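Search posts
Search

Calis Home Notes
27th March

Laundry Sunday. Going to post as I go, mostly so I finish.

Stripped the big bed first. The fitted sheet is a Stercombe, the pale greenish one. Deep pockets, holds the corners fine, wrinkles the second it comes out of the dryer. I've stopped ironing it.

Smoothing it by hand from the headboard down takes 2 minutes and gets most of the creases. The rest go when somebody sleeps on it.

Question from last time about the wash. I do sheets on warm, short cycle, 22 minutes. Blue things go in separately. The Auer cloths bled on a pillowcase in September and I haven't mixed them in again.

Everything that doesn't have a place ends up on the bed. Bags, toys, paper. I leave it there until the folding is done and then put it all away in one trip.

Folding order: big stuff, then shirts, then cloths. Cloths last is a mistake I keep making. By then I'm tired and they get balled up.

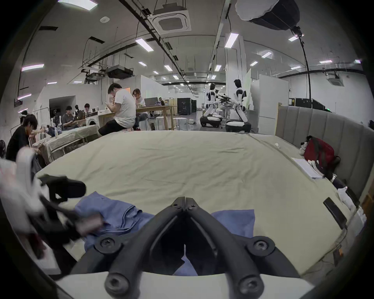
So cloths are going first from now on. Lay it flat, corners matched, in half, in half again. If it's thick, stop there. A third fold makes a lump that won't stack.

The Wirnby bin I keep them in holds 28 if they're folded that way. Fewer if I get lazy.

Someone asked if it's better to fold on a table. A table is easier on your back. The bed has more room and I can make piles, so I use the bed.

Small bed is next. White sheet, same method, half the work.

Toys go back on the shelf, backpack on its hook by the door. Any paper gets read before it goes in the recycling. I threw out a permission slip once.

Last load is in now. Towels. Will post the towel fold if I still feel like it after dinner.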